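Carnet — Résultats — Calendrier — Équipe — Contact

Carnet d'atelier, stats softball
Mardi 7 juillet 2020

Reprise du dépouillement des feuilles de marque. Je m'étais arrêté en février sur les matchs de préparation et je n'avais rien touché depuis. Relu mes notes de l'époque : deux pages sur les erreurs de saisie, une demi-page sur la méthode, rien sur l'ordre des fichiers. J'ai perdu la première heure à retrouver lequel était le bon.

État du fichier ce matin : 166 matchs saisis, toutes compétitions confondues. Il manque encore les deux tournois de Kumness, dont les feuilles sont lisibles mais remplies au stylo rouge, avec des abréviations qui ne sont pas les nôtres. Chez eux, « BV » veut dire base volée sur la première page et balle vue sur la troisième. J'ai tranché au cas par cas d'après la position des coureuses. Les cas où je n'ai pas pu trancher sont en jaune dans la colonne R.

Vols de base

C'est le sujet de la journée. La question posée au printemps était de savoir si on vole trop souvent la deuxième avec deux retraits. Le tableau de février disait oui. En le refaisant, je trouve que les départs sur balle passée étaient comptés comme des tentatives de vol, alors que le règlement de marque les sépare. Corrigé sur tous les matchs contre Brallum et contre Antoniuk, pas encore sur le reste.

Après correction, le taux de réussite baisse, ce qui est logique : on avait surtout gonflé les réussites. La conclusion sur les deux retraits tient encore pour Brallum, dont la receveuse relance vite et bas. Contre Antoniuk, je n'en sais rien, on a trop peu de tentatives et presque toutes viennent de la même coureuse.

Filtre utilisé pour les frappeuses : six passages au bâton au minimum. C'est bas. En montant plus haut on perd toutes les remplaçantes, et ce sont justement elles qu'on met en coureuses de fin de match. Je garde six et je le note en tête de tableau pour que personne ne compare avec les classements officiels.

Moyennes

Trois joueuses finissent au-dessus de .300 une fois les sacrifices retirés. En février elles étaient cinq. Les deux qui sortent avaient des amortis-sacrifices comptés comme des coups sûrs, parce que la lanceuse avait mal relancé et que la coureuse était sauve. Ce n'est pas un coup sûr. À vérifier avec ceux qui tenaient la marque ces jours-là, je peux me tromper sur un des deux cas (cinquième manche, coureuse en première, relais au deuxième but trop tard).

Les triples posent un autre problème. Sur le terrain de Kumness, la clôture droite est loin et la balle roule. La moitié de nos triples de la saison viennent de là. Je ne sais pas corriger ça proprement. Pour l'instant, une colonne « terrain » et c'est tout.

Lanceuses

Pas touché au détail par type de balle. Le total de lancers donné par la feuille récapitulative est d'environ 2 000, et ma somme match par match tombe en dessous. L'écart vient sans doute des manches de bris d'égalité, que la feuille récapitulative inclut et que je n'ai pas saisies. À reprendre manche par manche, pas aujourd'hui.

Radar Gonex : les vitesses relevées depuis l'abri sont plus basses que celles relevées derrière le filet. L'angle suffit à l'expliquer. Il faut écarter toutes les mesures prises depuis l'abri, ou au moins les mettre dans un fichier à part. Je préfère le fichier à part. Noter aussi que le radar affiche parfois la vitesse de la balle frappée, qui ressort très haut dans la série. Ces valeurs-là, je les supprime sans état d'âme.

Fichiers

Renommé les onglets par adversaire puis par date. L'ancien onglet « divers » est vidé — il contenait deux matchs en double et une liste de tailles de maillots. La copie de février reste dans le dossier archive, en lecture seule. Ne plus travailler dessus.

Formule de la moyenne de puissance refaite : elle divisait par les passages au bâton et non par les présences officielles. Toutes les valeurs remontent un peu. Si quelqu'un a repris les anciens chiffres pour le bulletin du club, il faudra les remplacer.
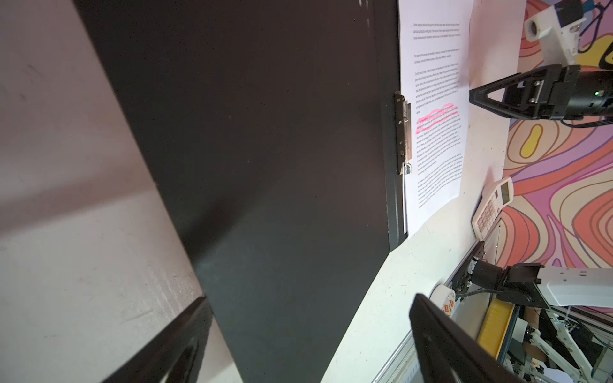 À faire

— Finir la correction des balles passées sur les matchs restants.
— Saisir les deux tournois de Kumness, colonne R comprise.
— Reprendre les manches de bris d'égalité pour les lanceuses.
— Séparer les mesures du radar par emplacement.
— Demander qui a tenu la marque au match retour contre Brallum, la feuille n'est pas signée.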